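The House Rules, Revised Again

January is when I reread our bench rules and find out which ones we've been ignoring. There are seven. Haiyan Ren wrote the first five when the two-arm cell moved to Voltville, and I added two more after spending an afternoon under a table.

The one that gets argued over is rule three: both grippers on the part before anyone calls it a handover. Jianguo Zhong thinks this is obvious and doesn't need writing down. Jianguo has also logged a lot of handovers that were one arm holding a thing and the other arm being supportive.

Our current favorite part is the brass padlock, body to the left gripper, shackle to the right.
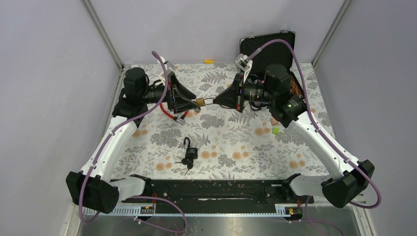
What Goes on the Cloth

Rule four says the cloth stays on, and the cloth has a pattern. The Grultmont handbook we inherited wanted plain gray everything, on all 397 pages as far as I could tell. I'd like a policy that works fine on gray to find out early that people own flowers.

Rule five covers locks. If it comes with keys, the keys go in the log too. If it bends, like the red cable lock, write down that it bends, and don't straighten it between runs to be helpful. I'm looking at myself here.

Then rule six, which is mine: look through the wrist camera before you start. You think you know what's on the table – then you see it from the gripper's end, with two big black fingers taking up the foreground, and the lock you were so sure about is over to the left.
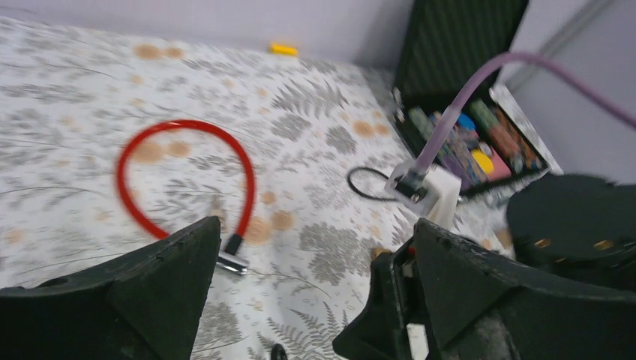
3 min read

Rule seven is about cables, and it's the shortest. Check the slack at full reach, both arms, before power. Talten's checklist gives this some 100 words. Ours says "look at the purple ones."

Haiyan wants an eighth rule about who closes the black case at the end of the day. I have asked her to put it in writing.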